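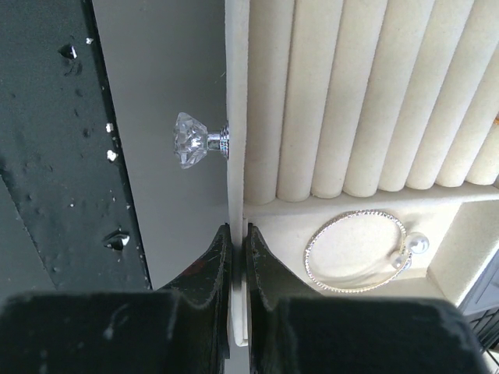 The crystal knob on its pale grey panel, facets and all.

I've wanted faceted knobs ever since my nan had them on her dressing table, so when I spotted the Florura clear crystal ones on offer I bought a set for the bedroom drawers and told myself it was nearly my birthday. They went on in June and I'm still pleased with them!

First, the good bits. They catch the light beautifully, and against a plain light grey they look far dearer than they were. The facets feel crisp under your fingers without being sharp, and they're big enough to get hold of with hand cream on (my old Kostar ones were hopeless for that).

Now the grumbles. The screws supplied were too long for my drawer fronts, so I had to nip out for shorter ones, 34 mm down to something sensible. One knob worked loose after a few weeks and needed a dab of thread glue. And they do show fingerprints, so if you're fussy you'll be forever going round with a cloth.

My neighbour Cyril Ackroyd prefers the brass ones from Putero. He's welcome to them, I'd buy these again, and I've got my eye on a pair for the bathroom cabinet.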